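3.2 Containers and brushes

Storage on the dressing table was treated as a single category in our earlier survey (Śliwiński and Żak), where trays, cups and drawers were scored together. For the present study we separated upright storage from flat storage, as the two place different demands on the user. Figure 2 shows a divided container of the upright type and a large powder brush.

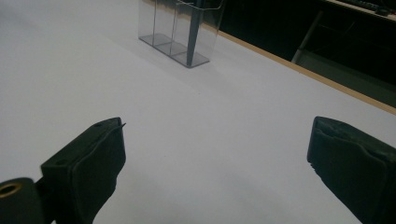
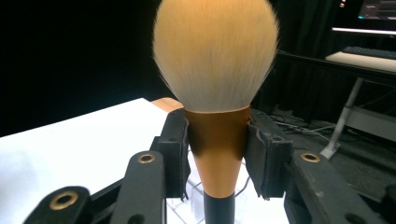

Figure 2. First image: clear container with internal partitions, on a white tabletop. Second image: powder brush with a copper-gold ferrule and a black handle.

Upright storage was scored on two measures: retrieval time and return accuracy. Retrieval time was taken from the spoken prompt until the item had cleared the rim. Return accuracy was the share of items put back in the compartment from which they had been taken. Participants were told to work at their normal pace and were given no feedback between trials. After exclusions, 1,343 trials remained for analysis.

Slender items such as pencils and liners were returned to the wrong compartment more often than brushes with large heads. We attribute part of this difference to crowding. A full brush head overhangs the neighboring compartments – sometimes two of them – and participants tended to give such brushes a fixed place, usually at a corner. Pencils were dropped wherever a gap was open.

The Riletti and Deline organizers differed in compartment width but not in height, and results for the two were pooled. The Drustico model has a removable partition and is reported separately in Section 3.4. Brushes were stored head up in all conditions. Head-down storage was tried in April with some 75 trials and then dropped, as it deformed the longer bristles and made the brushes hard to tell apart by their handles.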